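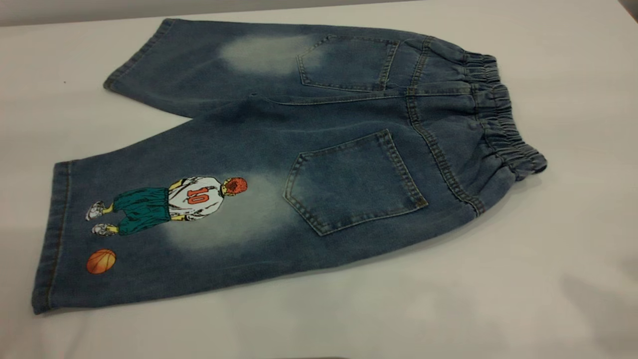
Denim shorts with an elastic waistband.

The Second Life of School Clothes

Families in the Kollham district spend a good deal of each December preparing for a school year that does not begin until after the holidays. Uniforms are ordered, shoes are postponed until the last possible week, and the previous year's clothing is sorted into what still fits and what does not.

The Kollham Clothing Exchange was established to deal with the second pile. Operating from the former Cuvura drapery on Qudah Street, it received 394 garments in its first season and now handles more than 2000 a year. Items are exchanged on a points system, and households without anything to contribute may register for an allowance of 20 points per child.

Feven Gebreyes, the exchange's coordinator, attributes the growth to a change in attitude among parents. "People used to ask whether they could come in by the side door," she said. "Now they ask what time we open."

Children's casual wear has proved harder to supply than uniforms. Shorts and trousers in the middle sizes are generally claimed on the Monday they are put out, while winter coats may remain on the racks until the cooler months.

A second site is planned for the neighbouring town of Futia, where the council has offered a two-year lease on a hall beside the library. Opening hours will be determined once the fit-out is complete.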